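### 3.2 Keeping the Volley cell in working order

The Volley cell at Drulcombe is a small tabletop setup, and looking after it taught us more than we expected when we first bolted it together! Most papers give the upkeep of the arm a line or two. We give it a full section here, as the condition of the gripper had a clear effect on everything reported in Section 4.

The arm carries a two-finger gripper with a small camera mounted at the wrist. Both fingers are replaceable, and the Ornden controller runs from a separate bench supply. Before each block of trials we run a short routine that we call the warm-up: the arm homes, the gripper opens and closes 12 times, and the camera records a still with the fingers parked beside a toy building block. We then check that still against the reference set (Figure 3). Any change in where the fingertip shows up means either the wrist bracket has crept or the finger has worked loose, and both are quick to fix with a hex key.
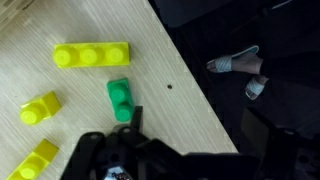

**Figure 3.** Wrist camera view of the gripper and the toy blocks on the tabletop, with a finger next to the green two-stud block.

We were delighted by how much this simple check caught. Over 495 trials, bracket creep was the most common fault, and it nearly always appeared after the arm had been moved by hand. Early on we treated it as a software problem and spent most of December rewriting the calibration code (the new code is nicer, so we kept it). A dab of removable thread locker on the two bracket screws did far more. After that change we completed 129 trials in a row without having to re-seat the camera.

Finger wear was slower and more interesting. Toy blocks have hard edges and round studs, and a finger that closes on a stud instead of a flat side takes the load on a very small area. We now swap both fingers after 500 closures, even when only one looks worn, and re-zero the gripper straight after the swap. The old pair goes in a labelled bag so that we can compare wear later.

Cabling needs a mention too. The camera lead shares its path with the gripper lead, and in our first layout the two were tied tightly together at the wrist. Leaving a loose loop there got rid of the dropped frames almost completely, which was a very happy afternoon. The Sengar logging tool now marks any trial with a dropped frame, and those trials are run again.

All settings given in this section are those in use on 10/09/2026. The bracket drawing and the warm-up script are included in the supplementary files, and both should suit other small arms with only minor changes to the screw spacing and the homing position.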